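Pinthorpe workshop teaches robots to fold by hand

March 19, 2023

A Pinthorpe firm has begun recording people at work with hand-held grippers so that its robots can learn to fold clothes.

Zivon, which makes sorting equipment for commercial laundries, started the sessions in February. Staff hold a gripper in each hand and handle garments on a table, and the recordings are used to train a pair of robot arms. The firm has collected 1,513 recordings, of which 286 are of shirts.

Neville Mellor, who runs the project, said the firm had first tried steering the arms by remote control. "It worked, but it was slow going and people got tired," he said. "With the grippers in their hands they pick it up in a morning."

Sleeves and collars take the most practice, he said. Towels were finished first.
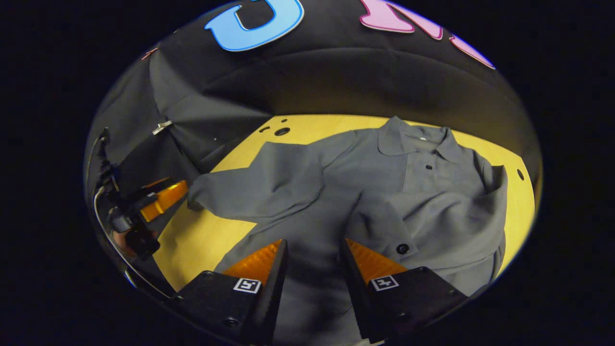
A grey collared shirt on the table, with a gripper in each hand. Photo: Zivon

The arms will be tried at the Nwachukwu laundry in the town, where two of them will work beside the existing folding line. Zivon expects the trial to last five weeks. Staff there will still check each item before it is packed.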